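Rules for Robots That Share a Room With People
Berach Young Readers, Technology Shelf

85 shares 10 comments

A robot arm is a machine that moves things. It has no feelings and it cannot guess what you want. It follows instructions written by people, and those instructions must include rules about safety. A rule that many companies and countries have agreed to write down and use is called a standard.

Standards for robots cover many subjects: how fast an arm may move near a person, how hard it may press, and what must happen when someone pushes the stop button. This page explains the rules that apply when a robot works at ordinary furniture, such as a desk with a drawer.

Know the working area

Every arm has a reach. Reach is the distance from the robot's body to the furthest point its gripper can touch. All the space inside that distance is the working area. Before a job starts, an adult checks the area and moves anything that could be knocked over. People keep their hands out of it while the arm is moving.

A drawer needs extra care. It has walls, and a hand or a gripper can be trapped against them. At the Prundirlow workshop, the rule for drawers is written on a card: open it fully, keep fingers off the edge, start slowly.

Hold things gently

The gripper is the part that does the job of a hand. If it squeezes too little, the object slips. If it squeezes too much, the object is crushed. A hard block is easy to hold. A bag of crisps is difficult — it bends, it creases, and the food inside breaks. For this reason soft packets are often used as practice objects.
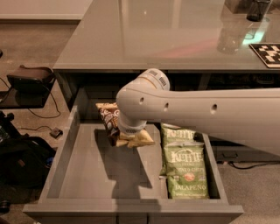
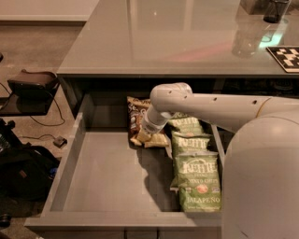
A robot arm reaching into an open desk drawer with bags of crisps in it. The first picture has a small snack bag in the gripper; the second has pale yellow crisps on the drawer floor.

Check before you trust

Robots that use cameras must be calibrated. To calibrate means to compare what the machine measures with something already known. A board of black and white squares is often used, and one lies on the desk in both pictures. The size of each square is known, so the computer can work out where the camera is. Good practice is to check again whenever the camera or the robot has been moved.

Write down what happened

The Negi handbook, which is used for training new operators, has 26 rules. Rule 10 says that every fault must be recorded, even a small one. A dropped packet counts as a fault. So does a packet put down in the wrong place. The record says what the arm was doing and what was changed afterwards. Without a record, the same fault can come back.

Stopping

Every robot must have a way to be stopped quickly. The Ilari training course asks for 2 people at a first test: one runs the program and the other stays beside the stop button. After a stop, the arm must not start again by itself. A person has to look at the area first — then restart it on purpose.

Words to know

Gripper: the part of a robot that holds objects.
Reach: how far a robot can stretch.
Calibrate: to check a measurement against something known.
Fault: anything that did not go as planned.
Standard: a written rule that many people have agreed to use.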